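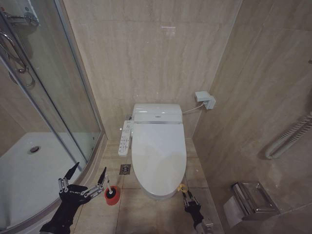 How to Set Up a Small Charity 5K

The Norncombe Spring 5K takes place every April and raises money for the food pantry. We get a lot of emails from people who want to do the same in their own town, so these are the steps we follow. They assume a field of 100 runners and walkers or fewer. Anything bigger needs a road closure, and that is a different process.

Step 1. Pick the date and the route

Check the school calendar and the other local races before you settle on a date. Then walk the route yourself at the same hour the race will start. You are looking for blind driveways, low branches and places where the sidewalk gets narrow. A loop is easier to staff than an out-and-back, and the start and finish can share one table.

Measure the route with a wheel or a bike computer, not a phone. Ours came up short the first year and people noticed.

Step 2. Get permission in writing

Call the parks office first. They will tell you if the police department also needs to sign off. Ask for:

The park use permit
The parking lot rules for that day
The insurance amount they want on the certificate
The name of the person on call the morning of the race

Keep printed copies in a folder at the start line.

Step 3. Open registration

Open it 80 days out. We charge less for early sign-ups and raise the fee once, two weeks before the race. Put the refund policy on the form itself. Kofi Lamptey runs our form and he asks for an emergency contact, a shirt size and whether the person plans to run or walk. Leave it there. Long forms lose people.

Step 4. Line up your helpers

We use 23 people on race day. Every turn gets one person and every road crossing gets two. The rest go to check-in, water and the finish. Send each of them a map with their own spot marked, plus a phone number to call — Yvette Fortin holds the race phone for us and does no other job that day.

Step 5. Race morning

Set up check-in first, then the finish, then the water table. Sort bibs by last name, and have safety pins out in bowls. Open check-in 90 minutes before the start.

Send a bike rider out ahead of the first runner and another behind the last walker. The water table stays up until the second rider goes by.

Step 6. Afterward

Pick up the cones and signs the same day. Post the results by evening, even if a few times still need fixing, and list an email address for corrections. Thank the sponsors by name in the same post. Send the money to the charity within 4 weeks, and tell the runners what the total was.

Last updated Wednesday, November 20, 2019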